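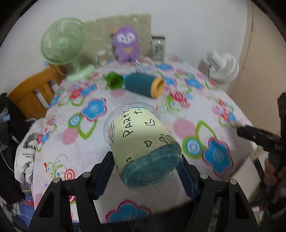

Rule 32

Tsion Gashaw had written most of the handling rules for Wudero herself, and she still had to look up number 32. She read it aloud from her phone while Natnael held the gripper.

"An item lying on its side is gripped by its sides. The fingers close until the item stops shifting, and no further."

"It stopped shifting a while ago," Natnael said.

"Then quit squeezing."

He eased off. The cup stayed where it was between the pads, with PARTY written on the paper inside it. He had been on the job since August and his wrist hurt most evenings. He had not told anyone, although rule 5 said he should.

"Getachew wants 32 taken out," Tsion said. "He says a person knows when to stop squeezing."

"Do I?"

"You just asked me."

She wrote that down. The review was at 4:00, on the phone with Getachew Lemma and Jasmina Živković from Matetti, who paid for the work and wanted the rules on one page. The rules ran to eleven. Tsion had cut the part about shoes and the part about rings, then put the rings back.

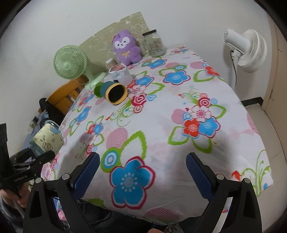
Fingers open, pads apart.

"What about waiting?" Natnael said. "There's no rule for waiting."

"Fingers open, pointed at the work, hands still."

"Where does it say that?"

She scrolled to the end and back up again. It wasn't there. She had said it to every new person for two years and never typed it.

At 4:00 Jasmina asked how many rules they had managed to drop.

"We're adding one," Tsion said.

Getachew sighed into his phone. "And 32?"

"32 stays."

Natnael put the gripper down and rubbed his wrist. Tsion saw him do it. She turned the page to rule 5 and slid it across to him while Jasmina was still talking.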